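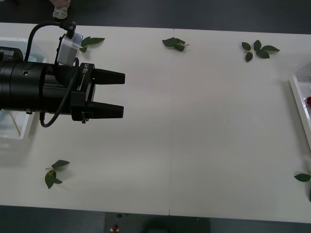 Ticket 5277 – Undcombe office, meeting room booking panel
Opened by: Cameron Costigan
Status: Pending customer (me, apparently)

4 Apr 2026
The panel outside the Skirkberg room says the room is booked until October. I would like to use it before then. Restarted the panel. It now says the room is booked until October in a slightly larger font.

Update 1
Borkis support asked me to clear the cache and reply with the error code. There is no error code. The panel is very happy. Cleared the cache anyway and lost the office colour scheme.

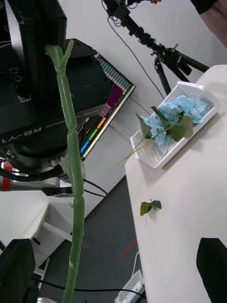 Update 2
The calendar sync log shows one recurring booking, created by an account called "Quách test", repeating every day at 7. I can't delete it because I'm not the organiser, and the organiser was removed from the directory. Support suggests I ask the organiser. I have had livelier correspondence with an artificial plant, the green knobbly-stemmed sort with a fork at the top, and it has never once closed my ticket for inactivity.

Update 3
Escalated to level 2. They reassigned the booking to my account and I cancelled the series. The panel went green for 5 minutes – then I received 100 cancellation emails, and it went red again.

Update 4
Second series found, same account. Cancelled. Panel green since lunch. Please leave this open until Monday.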